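Gurwood's swap shelf is staying put for another year

2020-12-30

Good news for anyone who has been dropping off dishes at the Gurwood library annex this month - the swap shelf is not closing after all! I stopped by to return a casserole lid (long story, wrong size) and Jintana Meesuk told me the annex has agreed to keep the room open through next year, with the heat on and everything.

If you missed it, the shelf started as a small thing. People left kitchen stuff they didn't want, other people took it home, and that was pretty much the whole plan. Then everybody spent the year cooking at home and cleaning out their cupboards, and it got big. Jintana keeps a notebook by the door, and it says 813 items came in and 671 went out again. I am responsible for more of both than I'd like to admit.

The rules are changing a little. You can now bring up to 8 things per visit, washed and dried please, and the room is limited to two people at a time, masks on. Glass lids, knives and anything with a plug should go to the desk first. Chipped plates are a no - I asked, because I have a whole stack of them.

Clotilde Collet, who used to run the shop on Fillton Street before she retired, has offered to sort the drop-offs in the mornings. She knows her dishes, too. She spotted a Tromico gravy boat in my box from across the room and told me I'd be sorry if I gave it away, so it came home with me again. My sister thinks I got talked into it and she may be right.

What they need most right now is everyday stuff: soup bowls, cereal bowls, plain mugs, saucepans with handles that stay on. Wine glasses they have plenty of, and please, no more fondue sets until spring.

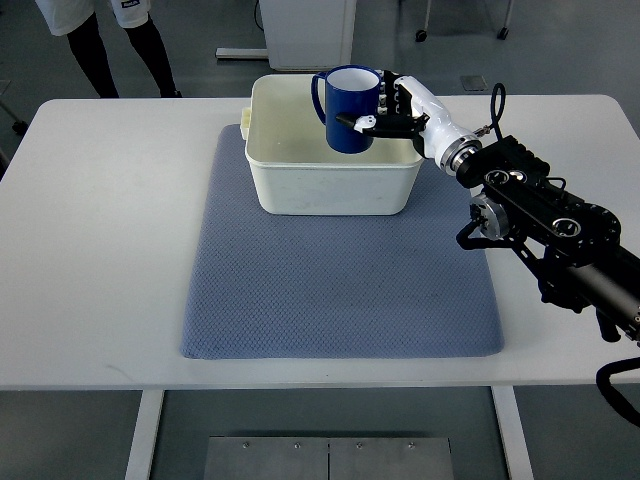 Drop-off hours stay the same as they were in December, ten to four, and you can leave boxes under the porch roof if the door is locked. I'll be back next week with the right lid, I hope, and probably a few more bowls than I'm allowed.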